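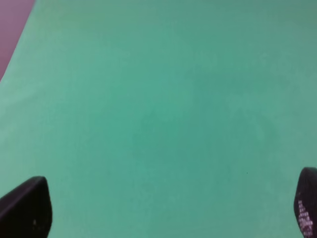 How do you sort out a cupboard full of half-used bottles and rolls without buying a load of storage boxes?
Take everything out, put it on a table where you can see it, and only let the things you use go back in.

I know, I know, it sounds too simple. But I did mine last January and it has stayed tidy ever since, so I'm going to tell you how I went about it, mistakes included.

You'll need a clear table, a bin bag, a damp cloth, a pen and some masking tape. I gave myself 55 minutes and put the kettle on first. If your cupboard is anything like mine was, have a second bin bag ready!

Start with the top shelf and bring things down in handfuls. Don't sort as you go. I tried that the first time and ended up sitting on the floor reading the back of a descaler bottle for ages. Just get it all on the table, bottles at one end and rolls at the other (tape, bin liners, kitchen foil, whatever you've got), and wipe the shelf while it's bare.

Now the bottles. Pick each one up and tip it. You can feel how much is sliding about in there far better than you can see it, especially if the plastic isn't see-through. Anything with less than a finger's depth goes by the sink to be used this week. If you've got two of the same thing on the go, put the fuller one at the back and finish the other -- please don't pour one into the other unless they're exactly the same product, and never mix cleaning stuff.

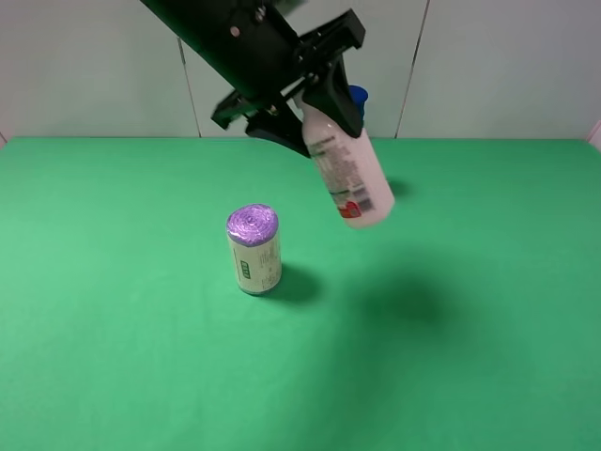

Have a look at the label while it's in your hand, too. If the writing has rubbed off or gone sticky and you can't remember what's inside, it doesn't go back on the shelf. Check with your council how to get rid of it, as some things shouldn't go down the sink. For the ones you do keep, write the month you opened it on a bit of masking tape and stick it low down, where your hand doesn't rub it off.

Rolls are easier. Stand them on end if they're short and fat, because they take up less room and you can see the middle of each one. Long ones can lie flat behind. My friend Veronica Furtună puts an elastic band round each of hers so the loose end doesn't wander off, and I've pinched that idea completely.

Putting it back is the nice bit. Everyday things go at the front at elbow height, heavy bottles on the bottom, and anything harsh up high if you've got little ones about. I left a gap on the middle shelf on purpose and it's still there, mostly (there's a tin of shoe polish in it at the moment).

One last thing -- measure your shelf before you're tempted by a basket. Mine is 400 mm deep and the lovely one I'd bought wouldn't let the door shut. It's got onions in it now.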